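How to flood-ice biscuits without the edges running

Flooding gives biscuits a smooth, flat top. It takes two thicknesses of the same royal icing: a stiffer one to pipe the outline and a looser one to fill it. This batch covers 24 plain biscuits, baked and fully cooled.

Make the icing

Whisk the egg whites until frothy, then sift in the icing sugar a little at a time. Keep mixing on a low speed for 5 minutes. It should hold a soft peak that bends over at the tip. Cover the bowl with a damp cloth whenever you are not using it.

Put a third of the icing into a piping bag with a fine round nozzle. Loosen the rest with water, a teaspoon at a time, until a ribbon dropped from the spoon sinks back in while you count to ten. Stir in gel colour now if you want it - liquid colouring thins the icing too much.

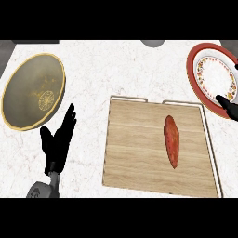
Plates and a wooden board on a marble worktop

Outline and fill

Pipe a line just inside the edge of each biscuit. Hold the nozzle slightly above the surface and let the icing fall into place. Leave the outlines for ten minutes.

Spoon or pipe the loose icing into the middle and push it out to the line with a cocktail stick. Stop a little short of full, as it will spread. Pop any air bubbles straight away.

Drying

Leave the biscuits flat and uncovered overnight. In a damp kitchen they may need longer. Houshang Safavi, who sent in the original recipe, dries his in the oven with only the fan on and no heat, and I now do the same in February.

Add piped details once the base is hard to the touch. Store in a tin with baking paper between the layers.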